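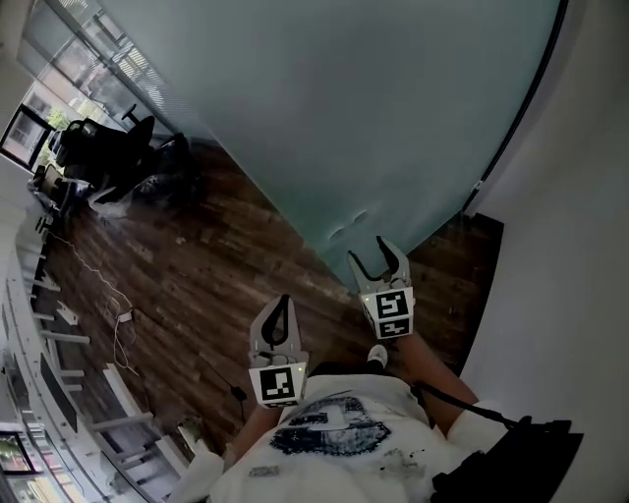 How to Read a River Gauge Before the Storm Gets to You

By Ohemaa Kyei

If you live anywhere near moving water, learning to read a river gauge is one of the best things you can do with an afternoon! I started during the April floods in Nillwood, when the Kombo came over its banks and 479 homes lost power, and I've checked my gauge every rainy day since.

Start by finding the gauge upstream of you. Pick the closest one, then pick a second one farther up. For those of us in Likwood, the closest is at the road bridge and the second is 31 miles north at Jarnent. Write both names down and bookmark their pages (you don't want to be hunting for them at midnight with the wind howling).

Next, look at the stage. Stage is the height of the water above a fixed point, and that point usually isn't the river bottom. A reading of six feet doesn't mean you'd be standing in six feet of water, so don't compare one gauge with another. Compare each gauge only with its own past readings.

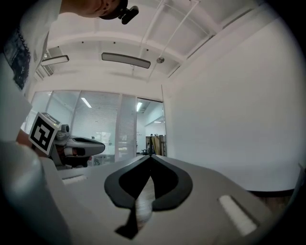 Vol. 6, No. 51

Now find the flood stage, which most gauge pages draw as a line across the graph. Above it, water starts causing trouble for people nearby. Your own street may flood sooner or later than that, so ask a neighbor who has been there a long time what the gauge said during the last bad one. I asked Obed Appiah, two doors down, and he had it penciled inside his garage door - every crest, with dates!

Then watch the slope. A line climbing slowly over a day is one thing. A line that shoots up between two readings is your signal to move the car, lift what you can off the floor and get your bag by the door. Check the time stamp too, as a gauge can stop reporting in a big storm and leave an old number sitting on the page.

Last, keep a log. Mine is a plain notebook with the date, rain total, both stages and how high the water got on our back steps. After a few storms you'll know how long a crest takes to travel down to you, and that's the fun part.

If officials tell you to leave, go, whatever the graph says.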